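House Rules for the Handheld Gripper Bench, in Pictures

Zevwood demonstration bay, Hanuvville. Revised 05/01/2024.

The written version of these rules runs to 14 pages and has been signed by everyone who uses the bay, which tells you how many people have read it. So the bench group at Zevwood has put together a gallery page. It will grow as more of the rules acquire pictures. For now there is one picture and a good many captions still waiting for theirs, and the captions apply anyway.

Everything on this page covers recording sessions with the handheld grippers under the Iltano work order. The arms in the other building have their own rules, their own fence and their own opinions about who may stand where.

1. Glassware

Glass is the reason most of these rules exist. Close the jaws slowly, keep the glass low over the table, and keep one hand under the grip and one around the handle until you have let go of the object. One-handed recordings look dashing and get rejected.

A clear cup also disappears against pale wood grain about as well as anything can, so find the rim with your eyes before you go after it with the jaws. If you can't see it, neither can the person labeling the recording in September.

Two hands on the gripper, glass in the jaws, nothing else on the tabletop to knock it into.
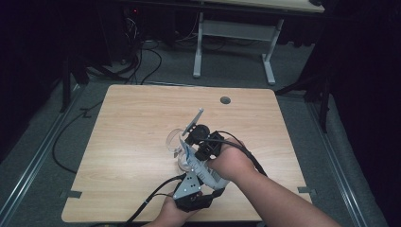 2. Cables

Picture to come. The rule is older than the page: the cable goes over the back of the hand or away off the near side of the table, and never between the jaws and the thing you are picking up. Before each take, move the gripper through the whole reach you intend to use. If something tugs, stop and sort it out. Do not "just do this one."

Cables on the carpet stay out of the walking line. Anyone who steps over the same loop twice in a session now owns that loop and is expected to move it.

3. Table

Picture to come. Check the clips at the edges before the first take and again after lunch. A tabletop that shifts by the width of a finger will spoil a morning of recordings without making a sound. Phones, keys, badges and coffee live on the other desk. Coffee has been told this several times.

4. Sleeves and jewelry

Picture to come, once somebody agrees to model the bracelet. Sleeves pushed up past the wrist, rings and watches off, lanyards tucked in or hung up. The finger plates will close on a cuff with the same enthusiasm they bring to a cup.

5. How long is too long

A session stops at 80 takes or when your forearm starts to complain, whichever comes first. The forearm usually wins. Switch with the next operator and write the take number on the sheet before you hand over the gripper. Writing it down later from memory is how we ended up with two versions of take 200 and a week of polite emails.

6. Dropped objects

Stop recording. Say it out loud. Keep your hands away from broken glass and fetch the brush and the thick gloves from the cabinet. The take is kept and marked as a drop. Please don't delete it to protect your average. The Ayaaba archive holds 3,509 takes and we would like the bad ones to be in there too, properly labeled, where they can be useful and embarrassing.

7. Before you leave

Jaws open, gripper set down on its side well in from the edge, power off at the switch and not by pulling on whatever is nearest. Wipe the table. Put the glassware back in the padded crate with the rims up.

Corrections and better captions go in the folder by the door. Complaints about rule 4 have been noted.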